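Nistudeck Farm Incident Notes, release 2

Short records of things going wrong on farms, collected from local papers and cleaned up by people who should have been outside.
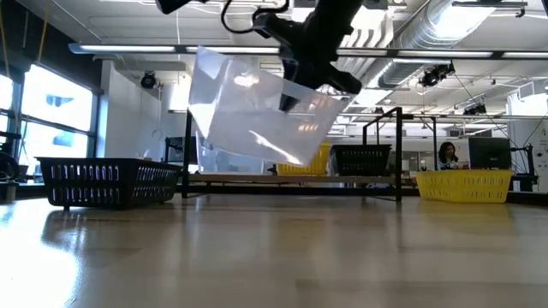
The set holds 417 records. Each one is a single incident on a working farm: a tractor rolled on a bank, a quad bike in a ditch, a hand in a baler, a bull with opinions. Release 1 had more, but a good number turned out to be the same overturned trailer as reported by four newspapers, two of which disagreed about which county it was in.

What's in a record

incident_id: a number. It carries no meaning, so please stop sorting by it.
machine: free text, lower case. "None" means no machine was involved. Blank means the reporter didn't say.
activity: what the person was doing, as far as anyone wrote down. "Repair" and "maintenance" are separate values for historical reasons, the history being that two of us typed them.
outcome: one of fatal, injured, unhurt, unknown.
services: who attended. Air ambulance is coded separately from road ambulance.
summary: our own wording, 20 words or more. No text is copied from the original reports.

Names, ages and farm names have been removed. Locations are cut back to region. In small places everybody knows whose slurry pit it was anyway, so don't publish single records, and don't go hunting for families. We mean that one without any joke attached.

How it was coded

Intan Kwok wrote the coding guide and coded the first pass. Wattimena, our matching script, then flagged likely duplicates, and a second reader settled them by hand. The script is fond of declaring any two incidents involving sheep identical. It has been overruled 13 times, and the overrulings are kept in palton_fixes.txt.

Known problems

Newspapers like helicopters. Minor injuries with a helicopter get reported and serious ones without often don't, so the set says very little about how common anything is. Don't compute rates from it. Someone did with release 1 and concluded that July was safe, when the paper supplying most of our summer reports had lost its farm correspondent.

"Unhurt" is what was printed at the time. Follow-up stories are rare and we haven't chased them.

The Stornuvach region is coded under its old boundary. Changing it would break the joins, and we have only just fixed the joins.

Use

Free for teaching and research. Credit the project by name and give the release number. Corrections go in the tracker, with the incident_id and a source. "My uncle says otherwise" has been accepted once, and he did bring paperwork.

Last updated 28/03/2021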